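Chapter 4
Mixed Contents in Open Bins 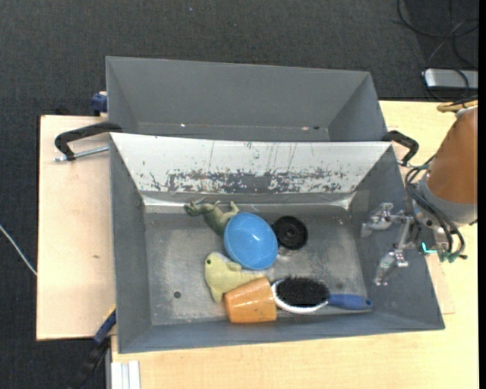

MATERIALS HANDLING – UNIT 2: STORAGE OF UNSORTED GOODS

Open rectangular bins are the usual container for goods that have been received and not yet sorted. A bin of this type may hold articles that share no material, shape or use: a toy dinosaur, a blue bowl, a plush toy, an orange cup and a hairbrush. Such a load is called a mixed load.

Articles in a mixed load seldom lie flat. A bowl may rest over part of a figurine, and a tapered cup placed on its side takes up more floor area than the same cup standing upright. Overlap of this kind lowers the floor area in use but makes each article harder to identify and remove.

4.1 Load and Wear

In this chapter the standard bin is rated at 200 articles per shift. Scuffing of the floor and chipping along the lower walls are classed as surface wear – they are recorded, but do not by themselves remove a bin from service. The Praltwood method, introduced in Section 4.3, assigns each bin a wear grade. An adjoining bin is kept for sorted articles, and the two are placed with their long sides parallel.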